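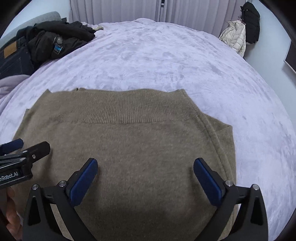

The sweater on the bed, ribbed band at the far end, near gripper open, the second one coming in from the left.

Print this page | E-mail this page

Hand grippers for a laundry folding build: is the knit the problem, or the pads?

Posted by Kaltell, 10/12/2018

I'm building a folding setup at home and I've got to the stage of gathering demonstrations by hand, with two hand-held grippers, one per hand. Plan is to train on those and then put the same fingers on a pair of arms. T-shirts and dish towels went fine. Knits are killing me. The brown sweater is a fine plain knit with a ribbed band, and I can't get a clean pinch on one layer. Either I get both layers or I get the sweater plus a bite of the plush blanket under it.

I have 336 takes on this one sweater and I'd call most of them junk. The guy at our shared shop says just record more and the model will sort it out. I don't believe him. If I can't do it with my own hands on the grips, I don't see how software is going to learn it from me. Am I wrong? And is it worth printing new pads? The ones on there are dark blue with a fine texture and a rounded tip.

Clokora

You're not wrong. More bad takes gets you a bigger pile of bad takes. I went up to 518 on a bath towel before I gave in and threw out more than 200 of them, and what was left trained better than the whole lot had.

Before you print anything, get off the bed. Plush gives under the tips, so when you push down to start the pinch the sweater just sinks with it. Put a firm board down with a plain cotton sheet pulled tight over it. Then try these:

Go for the side seam first. It's raised, so the tips have something to catch.
Leave the ribbing alone until you can do the seam every time. It stretches along its width and will walk out of your grip.
Close slower than feels natural.

As for pads, a rounded tip is a poor shape for lifting one thin layer off another. A thinner, flatter edge would be my guess, but I'd only change it after the board. Change both at once and you won't know which one helped.

One more thing. Your light is putting a shadow across the lower part of the panel. If you're training from cameras, I'd want that fixed before you record another take.

Ernico

just buy a folding machine lol

Ngau

I'd push back a little on the answer about the board. It will help, sure, but where is the finished thing supposed to work? If the arms are going to fold on a bed, then a tight sheet on a board teaches them about tight sheets on boards. I've seen too many home builds that run great on the one table they were recorded on. Start on the board to learn the pinch, then go back to the blanket and see how much of it survives. My bet is less than you'd like.

Agree on leaving the pads for last.

Print this page | E-mail this page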